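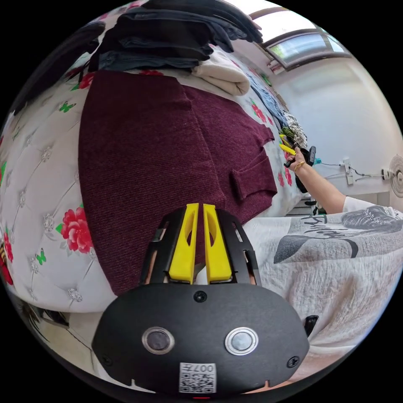 Hand-held gripper build: garment work, finger spacing and labels

Voncombe Shared Workshop Forum > Projects > Grippers
January 2022

k_ekinci
Members are advised that work on the hand-held pair has moved to clothing. The cardigan is laid flat, sleeve folded across. Both units have the yellow fingers; those on the near unit show oval cutouts. Comments on finger spacing are requested before the next print.

L. Ashworth
The gap should be closed further. Ribbed knit is thick, but a single layer of thin cotton will pass between the pads. I would also ask that garments be handled on a plain table. A quilted cover with tufting gives the fingers a second fabric to catch.

Canpolat_K
I do not agree with the second point. The grippers are intended for use at home, and clothes at home are folded on beds. My set from the Heveck files has completed 200 folds on a bedspread without difficulty.

L. Ashworth
Was that figure recorded, or is it an estimate?

Canpolat_K
Recorded. See log entry 2619.

iolanda.m
Please confirm whether the label reading 007 is to be retained. The register kept by Mr. Sönmez lists units by bench number.

k_ekinci
It will be retained until February. Revised finger files will be posted under Dustow, revision 2.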